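Tuesday, September 22, 2026

Writing this fast before the bins go out. Which is the subject, sort of.

The city wants to cut recycling pickup from weekly to every other week. Fine. They say it saves money and I beleive them. What I don't believe is the line in the mailer about how households can "adapt their habits." My habits. I live in a third floor apartment in Drerkby with one closet. I don't have a habits problem, I have a box problem.

Look at what comes through the door in a normal week. Dog food in a box. Light bulbs in a box inside a box. Last month I ordered a phone cable from Plollano and it showed up in a carton you could bathe a baby in, with a yard of brown paper stuffed around it. One cable. I measured the box out of spite – 16 inches on the long side, 15 on the short.

I could shop in person, yes, I know. The hardware store on Cortés closed two years ago. The pharmacy keeps half its shelves behind plastic now and you wait for a key. So people order. My whole building orders. 300 units, one lobby, and a parcel room that in June was so full the super was stacking deliveries on the radiator.

And every bit of that has to be cut down, flattened, tied and carried to a chute room that holds two carts. Two! The rules taped to the door say pieces no bigger than a certain size, no tape, no labels, no staples. So that's your Sunday night. On the floor, ripping. 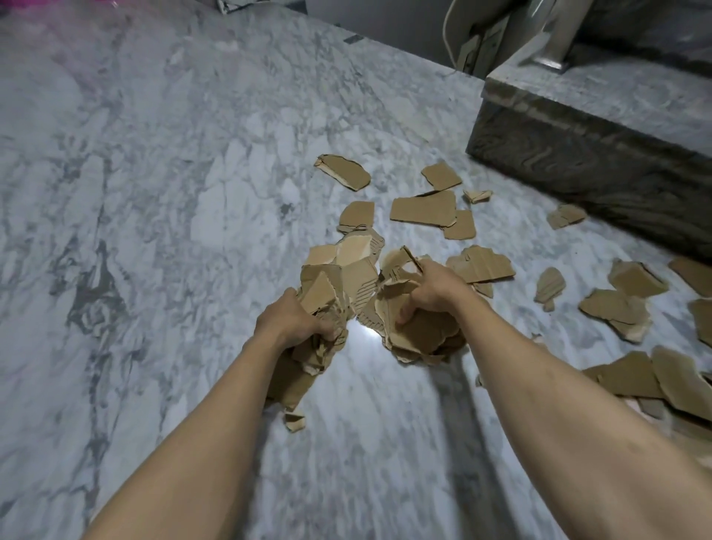

Anyway, the money. The city's own numbers put the savings at 418 thousand a year, spread over everybody. Not nothing. But a cost that comes off a budget goes somewhere. Extra carts, which the building has to buy, so the rent or the dues. Sorting time, which is mine. Overflow on the sidewalk, then a fine for the overflow, then a meeting about the fine.

Here's my actual opinion, since this is supposed to be one. Whoever ships the box should pay for the box. Not a ban, not a guilt campaign with a cartoon raccoon. A fee, per carton, by size. Ship a cable in an envelope, pay next to nothing. Ship it in something the size of a microwave, pay for the air.

People tell me the fee just gets passed on to the customer. Probably some of it does! I'm the customer, I'm already paying, only now I pay in evenings and in pickup taxes and I have no way to pick the seller who wastes less. Put it in the price and I can see it. If one shop charges me extra because they can't be bothered to stock three sizes of carton, I'll go to the other shop. That's supposed to be how this works.

Second complaint I hear: small sellers. Fair. My neighbor down the hall sells candles and she reuses every box she gets, including, twice, one of mine. So exempt reused boxes. Exempt anybody under a certain number of parcels. I don't know the number, it isn't my job to know the number, but somebody at the city has a spreadsheet.

The big shippers will say they're working on it. Illus put out a page about "right-sized packaging" and it was very pretty, lots of leaves. Then my order came in two seperate cartons on two seperate days, a pair of shoes laces in one and the shoes in the other. So no, I'm not waiting on the leaves.

What bugs me most is the direction the advice always runs. Rinse your jars. Flatten your boxes. Peel the tape. Know your plastics, one through seven, and check which ones changed this year. I do it, most of my neighbors do it, and I don't even mind it that much, there's something okay about a tidy bundle by the door. But all of the instructions are aimed at the last person to touch the thing. The one who picked the box gets no flyer.

Collection used to be the part the city did for us in return. We sort, you haul. Cut the hauling in half and we're sorting for what, so it can sit in the hallway for nearly two weeks next to somebody's bike? That hallway is a fire exit. Ask the fire department how they feel.

So keep the weekly pickup. Charge the shippers and pay for it that way. If the council really can't do a fee this year then at least hold off on the schedule change until after the holidays, when every door on my floor has a pile in front of it higher than the knob.

Comment period is open till the end of the month. Form's on the city site, under "Sanitation," then "Proposed," then scroll a long way. Took me a few tries and it timed out once so write your comment somewhere else first and paste it in.

Truck's coming. Got to go.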